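The trouble with the wellbeing hour

Every November the email goes round. At Sleiman, a payroll firm with two floors above a tile showroom in Brakthorpe, it arrives at 9.15 in the morning with a lilac banner and the words "Time for You". Staff are invited to take an hour away from their desks. The hour must be booked through a form, approved by a line manager and used before the month is out.

Joelle Abou Jaoude has worked there long enough to have had several of these emails. She has used the hour once.

"I sat in my car and ate a sandwich," she says. "Then I went back up and did the work I would have done in that hour, and stayed late to do it."

It would be easy to file this under small office grumbles. But schemes of this kind are now sold to firms of every size, and a good many of them are pitched at women in particular. The sales talk says women carry more at home and burn out sooner, so an employer who cares should teach them to look after themselves. I have sat through three of these talks. The first half of the argument I can accept. The second half seems to me to let the employer off very lightly.

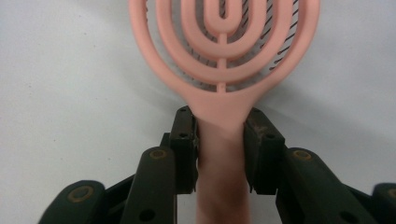
A pink vented hairbrush, held upright.

Wakora, which runs the scheme at Sleiman, charges £900 for what it calls a starter season. For that a firm gets two workshops, a set of posters and a monthly tip by email. One tip, which Abou Jaoude kept, suggests that staff "begin the day as if it belonged to you". Her day begins with getting two children to two different schools.

Issa Farah, who founded Wakora after a long spell in recruitment, is used to this sort of complaint and takes it with good grace. He says he never promised to fix anyone's workload. "We open a door," he told me. "What the company does after that is up to the company." I asked how many of his clients had changed their hours, their staffing or their leave rules after a workshop. He said he didn't collect that. He does collect feedback forms, and they are very good. People like being given a biscuit and asked how they are. So do I.

What I would like to see is some sign that anyone is less tired in March.

What the forms leave out

Meenakshi Thakur spent years in personnel before she began advising small firms on their rotas, and she has little patience with feedback forms. She says they are filled in at the best moment of the month, by the people who were able to get away from their desks. Whoever was covering the phones doesn't get one.

Her own method is dull and takes longer. She asks for the overtime sheets, then the sickness record, then the list of who has asked for shorter hours and what they were told. At one client, a lettings agency, she found that almost every refusal had gone to a woman coming back from leave. The agency had a wellbeing noticeboard. It was kept very nicely.

I put it to her that a talk and a poster do no harm. She wasn't so sure. Once a firm has spent the money, she said, it feels it has dealt with the matter, and the next woman who says she can't cope is asked whether she came to the workshop.
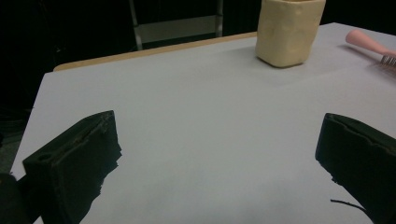
A duller way to do it

Dollard makes fittings for shop counters and employs 41 people. Two years ago it was offered a scheme much like Sleiman's and turned it down, mostly on cost. Majdi Moussa, who runs the place, doesn't pretend there was any high principle in it.

What he did instead was move the morning meeting from eight to half past nine, after Cheng-en Wu in accounts pointed out that the same four women missed it every time and were then left out of whatever it decided. He also stopped sending work messages after six, or says he did. Wu puts it a little differently. "He sends fewer," she says.

I am wary of making Dollard into a fable. Its top three managers are all men, and when I asked Moussa about that he talked for some time about the labour market. Nor can he prove that the later meeting has kept anyone in a job. Two women have been promoted since, and both say they might well have been anyway.

Still, the meeting is at half past nine, and nobody had to book it on a form. Abou Jaoude, when I told her, wanted to know if they were hiring. They aren't at present. Her own firm has renewed with Wakora for another season, and she has been asked to help put up the posters.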